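How to Request a Signed Photograph from a Television Performer

Guidance for members of the Gamatley Screen Society
Last revised 2022-08-27 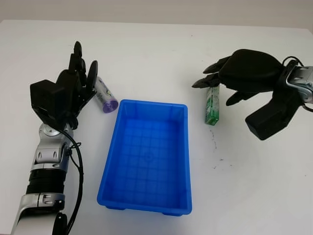 Requests for signed photographs should be sent by post to the performer's agent, never to a home address. The agency's name is normally given on the performer's official website. Before writing the letter, set out all the items to be enclosed on a clean surface. A plastic tray, such as the blue one on the white table, will keep photographs and envelopes together until they are packed.

What to enclose
A short letter of one page
No more than 2 photographs, unfolded
A stamped envelope bearing your own address
A sheet of stiff card

Writing the letter
State your full name and mention the programme or role that interests you. Do not ask about the performer's family, earnings or private life. If a dedication is wanted, print the name in capitals.

Posting and waiting
Mark the outer envelope "Do not bend". Allow 8 weeks for a reply, and longer while a series is being filmed. One further letter may be sent after 40 working days. Members should not telephone the agency.

Entries for the March display at Povdale must be registered with Emil Strebel. Unsigned or printed signatures are accepted, provided that they are labelled as such.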